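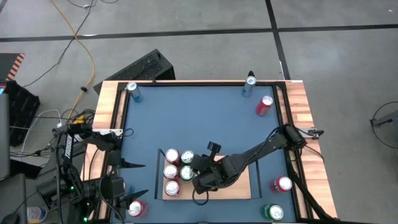
3.2 Packordnung auf der Trägerplatte

Untersucht wurde, wie stehende Getränkedosen auf eine flache Ablage gepackt werden und welche Anordnung dabei entsteht. Material: handelsübliche Dosen, zwei Formate (Standard, schlank), verschiedene Farben. Ablage jeweils ein helles Holzbrett in niedrigem schwarzem Metallrahmen, darunter graublaue Matte. Durchgänge gesamt: 72, davon 40 am Standort Osteck, der Rest in Solheim. Auswertung nach dem Tridumeo-Schema (Reihe, Block, Streuung).

Abb. 3: Teilbelegtes Brett, Dosen am linken Ende in zwei Spalten; weitere Dosen noch auf der Matte.

Befund, kurz. Gepackt wird meist vom Rand her, selten aus der Mitte. Abb. 3 zeigt den Typ »Block, randständig«: links eine Spalte aus drei rot-weißen Dosen, rechts daneben zwei grüne. Unterste rote Dose ohne Nachbar. Solche offenen Ecken wurden als unvollständige Reihe kodiert, nicht als Fehler. Farbtrennung nach Spalten, hier eindeutig, war in der Anleitung nicht verlangt.

Schlanke Dosen gesondert betrachtet. In Abb. 3 stehen zwei silber-blaue am oberen Mattenrand, beide außerhalb des Bretts. Für gemischte Formate gilt: Lücken in der Spalte, Reihen verspringen, Dichte sinkt. Genauer Vergleich mit den Daten aus Beddale (Februar) in Abschnitt 4, dort auch die Kodierregeln für umgefalene Dosen.

Einschränkung: Füllstand der Dosen nicht erfasst. Standfestigkeit daher nur grob bewertbar, Gewicht fehlt als Variable ganz. Auch die Reihenfolge der der Ablage wurde nur in 50 Durchgängen protokolliert.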